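October, evening

Up at half past six to get the early bus to Holtgate. It was still dark and the road was wet. I had packed the night before, so there was only the flask to fill. I left the heating on low for the cat and put the back door key under the pot.

I am now in the second week of the long walk, which I am doing in day pieces with a bus at each end. I started at Tranden in September and I mean to reach the coast before the clocks change. I have missed four days through the cold I had and one through the boiler.

The first part today was lane. It goes uphill out of Holtgate past the school and the garage, then turns to track at a gate with a bad hinge. I stopped at the top to change my socks. The left boot is rubbing at the heel again, in the same spot as last year. I put tape on it and it held for most of the morning.

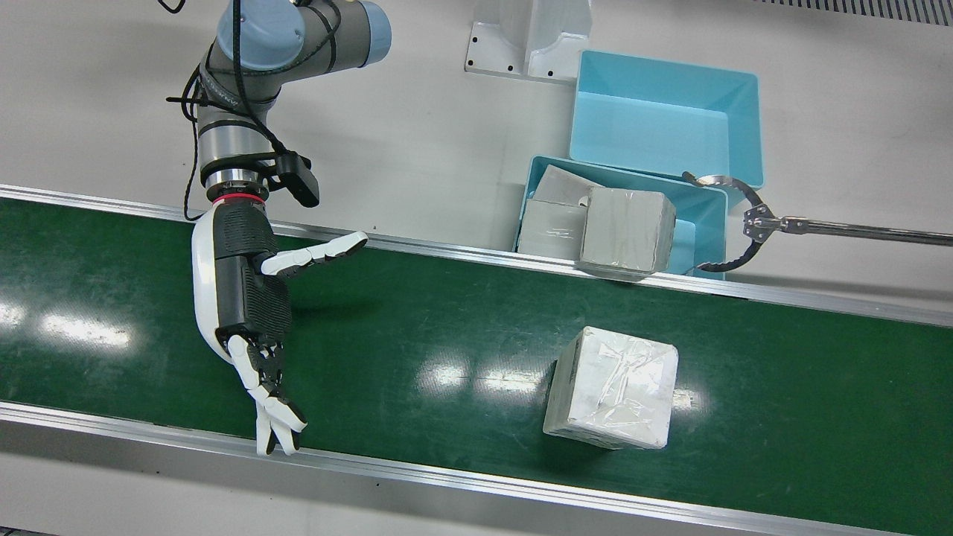 How far is it from Holtgate to the Ngui stone by the upper path? The guidebook gives 2,599 metres from the church gate, and it took me fifty minutes with one stop.

The stone is smaller than I thought it would be. It comes up to my waist and leans towards the valley. There is a bench near it with a plank missing. I ate one of the two cheese rolls there and looked at the map. The wind was from the west and strong enough that I had to sit on the map cover to keep it.

After the stone the path splits. The left branch goes down through a plantation and the right one keeps to the ridge. I took the ridge because the plantation was bad last time, all ruts. It was dry underfoot nearly the whole way. I saw two buzzards, a lot of sheep and one man with a spaniel, who said good morning and that it would rain by two. It rained at twenty past one.

I put on the Daluvico jacket, the blue one I bought in the spring sale. It kept my shoulders dry but the cuffs let water in, and the zip sticks if I pull it up with one hand. I shall write to the shop about the zip. The trousers were soaked in ten minutes and I didn't bother with the overtrousers after that.

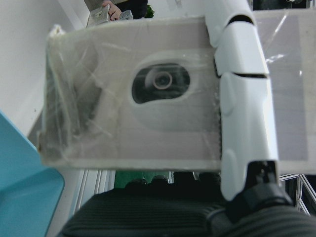 Pale panel with an oval opening, still in its plastic wrap.

The highest point on the ridge is 815 feet on my map, though the old map at home has it slightly lower. I could see nothing from it except cloud. I walked on with my hood up for an hour and a half and thought mostly about the kitchen ceiling, which needs doing before Christmas. I also went through the words of all the hymns I could remember, and got stuck on the third verse of most of them.

Coming down was slow. The steps cut into the slope are worn and the water was running down them. I went sideways in two places and used the stick. At the bottom there is a ford with a footbridge, and the footbridge was shut off with tape, so I went through the ford. It was over the ankle. That did for the tape on my heel.

The café at the crossroads was open, which I had not counted on. I had tea, a toasted teacake and then another tea. They had the fire lit. I took my boots off under the table and hung my socks on the fender with permission. There was a jigsaw on the next table, 3,000 pieces, a harbour, with all the edges done and most of one boat. I found two bits of sky and put them in while I waited.
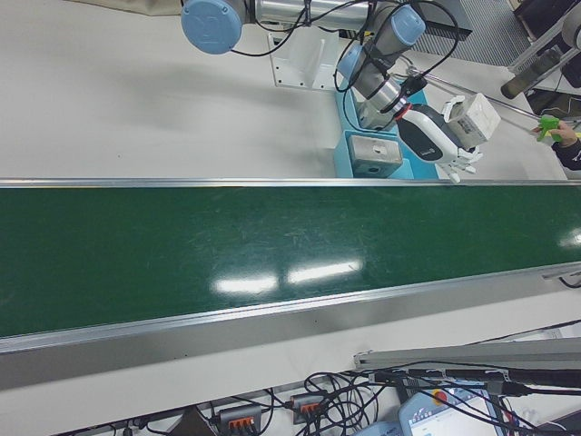
By then it was ten to four and the bus was at quarter past, so I had to put the wet socks back on and go. I got to the stop with five minutes in hand. The bus was late and nearly empty. I sat over the heater and fell asleep before the second village.

Home just after half past five. The cat had been sick on the mat. I had a bath, then soup and the other cheese roll, which was squashed but all right. Boots are stuffed with newspaper in the hall. Heel has a blister the size of a ten pence piece, and I have left it alone.

No walking tomorrow. I need to get plasters and new laces and ring about the ceiling. If the heel is better I will do the Tranden loop the day after, the short one, and save the long stretch by the reservoir for when it is dry.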